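### 3.2 Tableware and Food Models

The second part of the study dealt with how a place setting is laid out when only a few items are used. Earlier work in the Skallen kitchen survey treated the full table as the unit of interest, with cutlery, glasses and serving dishes recorded together. That approach gave a broad picture of household habits, but it made it hard to say anything about a single plate and the food meant for it. We therefore reduced the setting to one plate and one food model at a time, placed on a plain white table.

Toy food was chosen over real food so that shape and size would stay the same across sessions. The full set of arrangements came to 480, divided evenly among four layout groups. Within each group, the distance between plate and food was varied while the table surface was kept the same.
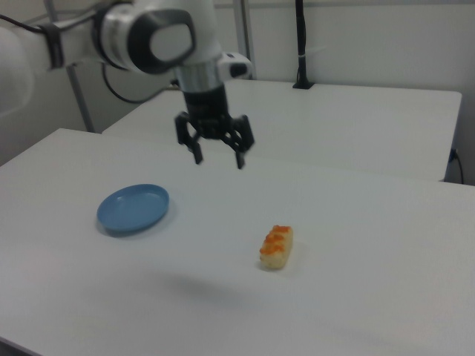

Plate color was also considered. A muted blue was preferred for the sushi layouts, as it stands apart from a white surface without drawing attention away from the food - a point first raised by Bonsu during the November review. The raised rim was kept as a fixed feature of these layouts, and its effect on where the food should rest is taken up in Section 4.

Figure 1. A sushi layout, with the shallow round plate and the toy food placed apart on the white table.

Layouts in which the food model touched the rim at the outset were coded separately and are left out of the main comparison.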